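Cuaderno de taller, equipo de manipulación
12 de junio de 2024
Presentes: Homa, Hamidreza, Tineke y yo (Pouran). Abbas se conecta por la tarde.

Seguimos con la tarea de recogida en simulación para la ronda de Trenallow. El brazo real no nos lo dejan hasta septiembre, así que todo lo que sigue es en el simulador, con la escena que montó Hamidreza la semana pasada.

Primero, lo que quedó pendiente de la última entrada. El fallo de los dedos que temblaban al cerrar era el paso de integración. Homa lo bajó a la mitad y el temblor desapareció, a cambio de que cada episodio tarda bastante más. De momento lo dejamos así. Si hay que lanzar lotes grandes ya veremos si se puede subir otra vez y tocar solo el amortiguamiento de las articulaciones de la pinza.

Cambio en la escena: las paredes llevan ahora textura de bloques de piedra. Tineke quería comprobar si el detector se confunde con un fondo menos liso. También movimos la luz principal y las sombras del brazo caen sobre la pared izquierda, cosa que antes no pasaba. Guardado como escena Bedholm, variante 5.

Lote de la mañana: 376 episodios, posición inicial de la herramienta aleatoria dentro de la zona clara de la encimera. Éxito en 141. Es poco. Hamidreza clasificó los fallos a mano mirando las repeticiones. La mayoría son del mismo tipo: la pinza baja bien alineada en horizontal, pero el cierre empieza demasiado arriba y los dedos empujan las anillas. La herramienta se inclina y ya no hay manera.

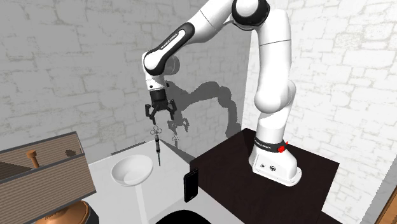 Escena Bedholm, var. 5. Pinza abierta sobre la herramienta, sin contacto todavía. A la izquierda, el cuenco de destino.

La postura de aproximación me parece correcta. Lo que no me convence es la altura a la que damos por terminada la bajada. Ahora se calcula con la caja envolvente del objeto entero, y con una pieza tan fina y con la parte de arriba llena de huecos eso da un punto de agarre malo. Propuesta: definir a mano un punto de agarre en el cilindro oscuro, por debajo del cuello, y dejar las anillas fuera del cálculo. Tineke no lo ve claro porque en la competición las piezas no vienen con puntos anotados. Tiene razón, pero para saber si el problema es ese nos sirve.

Prueba rápida con el punto puesto a mano: 40 episodios, mismas semillas que los primeros de la mañana. Mejora clara, los dedos ya no empujan las anillas. Aparece otro fallo, la pieza gira dentro de la pinza al levantarla. Homa sospecha del coeficiente de fricción de las yemas, que está copiado del modelo anterior sin revisar. No he anotado el número de éxitos porque cambiamos la velocidad de subida a mitad de la tanda y no se puede comparar. Hay que repetirla entera sin tocar nada.

Detector: confunde a ratos la sombra de la pinza en la pared con la pinza misma. Pasa con la cámara lateral, con la otra no lo hemos visto. Abbas propone añadir al entrenamiento imágenes con la luz en varias posiciones, en vez de quitar las sombras. De acuerdo todos.

El objeto negro vertical que hay a la derecha del cuenco se queda como obstáculo. Hamidreza quería quitarlo hasta que funcione el agarre. Lo hablamos y se queda, el planificador lo esquiva y no aparece en ninguno de los fallos clasificados.

Pendiente:
- Repetir la tanda corta con velocidad de subida fija (Homa)
- Revisar fricción de las yemas y masa de la herramienta (Hamidreza)
- Variantes de luz para el detector (Abbas)
- Preguntar a Sharifi si el reglamento permite marcar puntos de agarre antes de la prueba (Tineke)
- Subir la variante 5 al repositorio Prokden con las semillas. Sigue solo en mi portátil.

Ojo: el guion de lanzamiento sobrescribe la carpeta de resultados si no se cambia el nombre del lote. He perdido así las repeticiones de la tanda corta. Las de la mañana están copiadas aparte.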